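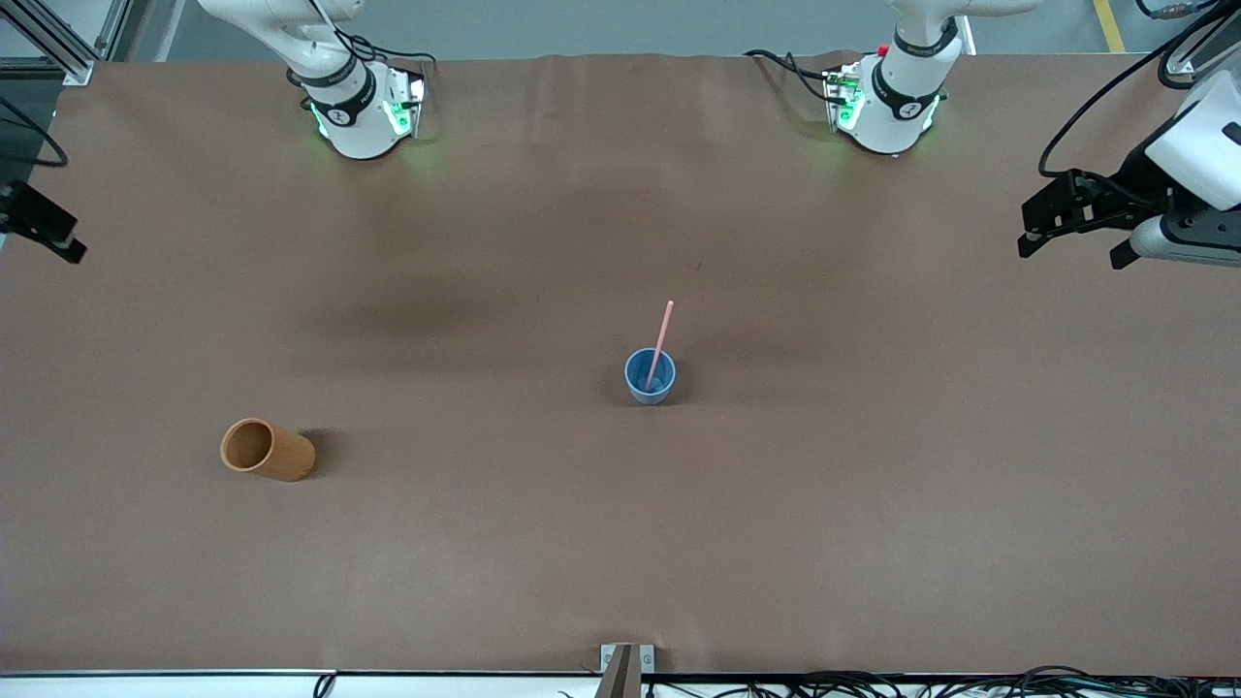 About us

Truller is a small company for cups, straws and other things for the table. We sell to schools, canteens and holiday houses from our shop and store in Noston.

We started in October with one shelf and 16 kinds of cup. Now we keep 400 articles in stock - most of them in plastic, card or wood, and in many colours. Our customers often ask for light blue, so of this colour we try to have always enough.

Before we take a new cup into the list, we put it on the work table and look at it with patience. Does it stand well? Is it too light when a straw leans in it? Does it roll far when it lies on its side? A cup for small children must be simple to pick up again.

We are 4 people in the office and the store. In the year before we moved to Grendinholm Road we sent 2550 parcels, all packed by hand in brown paper. For larger orders we work together with Rathore, who bring the goods to your door.

You are welcome to visit us, but please write first - the shop is small and we like to have time for each guest.

Page last changed: 2014-02-10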